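Packing the break room: bottles and mugs in one open carton?
Facilities & Moves > Small Office Relocation
Page 1 of 1

ginevra_m
Posted 8:14 am
We vacate the second floor in May and I have the kitchenette on my list. Contents: plastic drink bottles (part full), mugs, dish cloths, a few odds and ends off the counter. The carton supplier is Brasau, the double-wall medium. I was going to put bottles and mugs in the same cartons to save on count, with cloths as fill. Any reason to keep them separate? The counter stays, so I can use it as a packing surface until the last hour.

Ginevra Mancuso

ermanno.pagano
Posted 8:41 am
Keep them separate. A bottle with liquid in it is dense and it moves. A mug handle is the weakest part of anything in that kitchen. If the bottle lies on the diagonal it has room to travel along its length, and the first thing it meets is the handle.

Cap failure is the second issue. Screw caps on thin plastic bottles back off under side load. Stand bottles upright, caps up, packed tight to the walls.

settimio_g
Posted 9:02 am
Disagree in part. Mixed cartons are fine if there is a divider. I moved a four-room clinic with mixed cartons and the breakage was one saucer. Cut a flap off a spare carton, score it in the middle, fold it, and stand it across the box. Bottles on one side, mugs on the other. Mugs go rim down, each wrapped, handles pointing to the center.

ermanno.pagano
Posted 9:10 am
Rim down I agree with. The divider only works if it reaches the full height of the carton. Most people cut it short and the bottles ride over it.

ginevra_m
Posted 9:25 am
The flaps on these are shorter than the carton is deep. I just checked. So a divider would have to come from a side panel of another box.

Is cloth good enough as wrap for the mugs? We have a lot of it and it has to be moved anyway.

elaheh.azimi
Posted 9:48 am
Cloth is adequate for mugs if you push one end inside the mug and take the rest around the outside. A cloth laid over the top does very little. Thin cleaning cloths compress to nothing under weight, so double them. Wash and dry them first. A damp cloth in a taped carton will smell after 2 days, and the inside layer of the board goes soft.

For the bottles I would ask why they are being moved at all. Empty what is open, recycle it, and move only sealed ones.

ornella_c
Posted 10:30 am
Seconding Elaheh on the open bottles. Our movers refused any carton with loose liquids and we ended up carrying them in our own cars. Check the contract before you tape anything.

On labels, write on two adjacent sides and leave the top blank. The top is covered as soon as the cartons are stacked.

settimio_g
Posted 10:52 am
The contract point is a good one. Ours allowed sealed drinks up to a stated weight per carton, and anything opened was excluded.

Tape: one strip along the bottom seam is not enough for bottles. Use three, one on the seam and one either side of it, and run them up the end walls. I use the Galli 2 inch. The Foko tape is cheaper but it lifts off recycled board when the room is cold.

ermanno.pagano
Posted 11:05 am
I have the opposite experience with Foko. It holds well if you rub it down with the edge of the dispenser. The Galli tape tears badly when you try to reopen a carton without a knife.

For reference, the last job I packed came to 1,743 items on the inventory, of which 200 were mugs and cups. We used cell inserts for all of them. Losses were 4, all from one carton that had been stacked on its side.

ginevra_m
Posted 11:31 am
Cell inserts are out of budget for one kitchenette. Current plan:

Open bottles emptied and recycled.
Sealed bottles upright in their own carton, three strips on the base.
Mugs rim down in a separate carton, doubled cloth inside and around.
Remaining cloths on top of the mugs until the flaps press lightly on them.

One thing I am still unsure of is order of work. My instinct is to put the carton on the counter so that I am not bending.

elaheh.azimi
Posted 11:44 am
For mugs, yes. For bottles, no. A full carton of drinks lifted down from counter height is how backs get hurt. Pack bottles with the carton on the floor or on a low table, next to where the cart will stop.

Also stage before you pack. Set everything that belongs in the carton beside it first, look at the heights, then load. It is slower for the first carton and faster for every one after that.

settimio_g
Posted 12:07 pm
Staging I skip. I load the heavy pieces as I reach them and fill gaps at the end. If you stage on the floor, someone kicks a mug.

elaheh.azimi
Posted 12:15 pm
Then stage on the counter and hand down. The trouble with loading as you reach is that you find the tallest item last and it goes in on a slant.

ornella_c
Posted 1:20 pm
If any of the mugs go to the Grellum building, they have open shelving and no cupboards, so keep that carton near the top of the stack. We unpacked kitchen things first there and it made the rest of the day easier.

ginevra_m
Posted 4:36 pm
Contract checked. Sealed drinks allowed, opened ones excluded, same as Settimio's. I will stage on the counter and load the bottle carton on the floor. Thanks all — marking as solved. 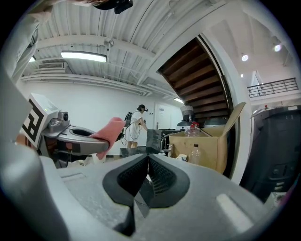
Which way up should a mug go in a moving carton?

Rim down, wrapped inside and out, with the handle pointing toward the center of the carton.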